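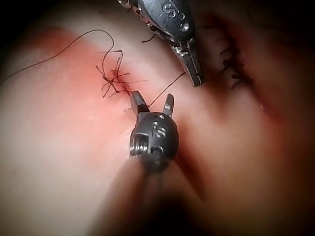 Molotthorpe Suture Practice Set: Data Card

Summary
The set records stitching and knot tying on soft practice tissue pads. It was prepared by the Kushwaha skills room for work on suture handling. It holds 237 clips from 115 practice pieces.

Materials
Pads are pale, smooth and slightly rounded. The suture is dark, so that strands and knots stand out against the surface. Loose lengths are left where they fall until a piece is finished. Pads were supplied by Plalico and are replaced after 3 pieces.

Surface marks
Some pads carry reddish staining near the stitches. Such areas are labelled "stain" and should not be read as a fault in the stitching.
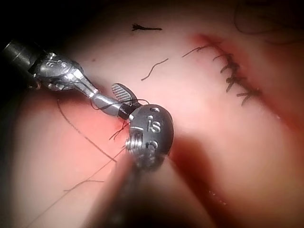 Labels
Each clip has one label for the stage of work: placing, tying or trimming. Knot position is marked in 164 clips. Strands hidden behind an instrument are left unmarked.

Known limits
Only one colour of suture is included. Fine loops close to the jaws are often hard to separate, and labels there should be used with care.

Contact
Linnea Fjeld (materials and pads)
Njål Moen (labels and corrections)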